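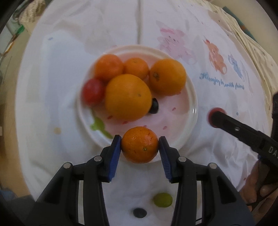 Table 4. Small mandarin at the near rim, larger oranges behind. Printed cloth, pink plate.

Jomside Table Archive
Gallery: Citrus on plates

Home / Tables / Fruit / Citrus on plates

The Jomside archive records ordinary tables with food on them, sorted by what is being served and what it is served on. The fruit section now has 109 entries out of 1,728 in the whole archive. Tables in this gallery were laid in February, when both oranges and mandarins are easy to get and the peel is in good condition.

Notes for each entry cover the fruit, the plate and the cloth, in that order. Prices and shop names are left out of the notes, except where a supplier has asked to be listed.

Table 4, notes

Fruit: mixed citrus, mandarin and orange sizes together, with a red fruit on the same plate. The mandarin at the rim is deep orange with a high shine and small dark blemishes on the peel. Blemishes of this kind are recorded under "peel, minor" and do not affect the grade. The largest orange is a lighter, more golden colour and has one small brownish scar.

Plate: round, wide white rim, pale pink interior. Red seed-shaped marks on the pink, and a bright green vine-like design low on the left. Filed under "patterned, fruit motif" for now. Laine Ķēniņš would prefer a separate heading for seed patterns, and the question is open until the plate index is next revised.

Cloth: white, printed. Filed under "light cloths, printed".

Related plates are in the Kenent list, which is arranged by rim width and then by interior colour. Pale interiors are easier to work with than dark ones when the fruit is glossy. On a dark plate the highlights on the peel tend to be the only thing the eye picks up, and the outline of the fruit is lost.

Laying a citrus plate

Mixed sizes sit better than matched ones. Put the large oranges down first and let them find a stable position against the rim, then fill the gaps with mandarins. A plate with a wide rim holds less than its diameter suggests – the fruit rests on the well, and anything placed on the rim itself will roll. As a guide, 500 g of mandarins is enough for a dinner plate if no oranges are used. With oranges, use less.

Turn each fruit so that some stem scars face up and some face sideways. If every scar points the same way the plate looks like a shop display. Do not polish the peel. Wipe off dust with a dry cloth and leave scars and spots alone.

A single fruit of another colour is enough for contrast. Red works on pink if the red is strong. Green citrus was tried for an earlier gallery and was hard to tell from the leaf designs on the plates.

Storage

Citrus keeps on a plate at room temperature for several days. Turn the fruit daily and check the underside, which is where soft patches start. Mandarins go first. Remove any fruit with broken peel at once, and wipe the plate before putting the others back.

Printed cloths are washed before they go back in the drawer, even when no juice is visible. Citrus oil from the peel leaves a faint yellow ring that shows up only after some weeks, and it is much harder to get out by then.

Corrections

The heading for Table 4 was previously given as "Oranges". It has been changed to "Citrus on plates" following a note from Wycliffe Massawe, who pointed out that the size difference between the fruits was worth recording. The plate was also listed as plain pink in the old index. That entry has been withdrawn.

Two further headings are under review: "bowl, shallow" and "plate, deep". Gunārs Kütt has drafted a rule based on the height of the rim above the table. Comments on the draft can be left at the archive desk until 4 in the afternoon on open days.

Credits

Table laying: Austra Liepiņa
Plate index: Laine Ķēniņš
Cloth index: Kamil Lukáč
Fruit supplied by Venckus

Other galleries in this section
Apples in bowls
Pears, single
Stone fruit on trays
Grapes and stands
Dried fruit, small dishes

Back to Fruit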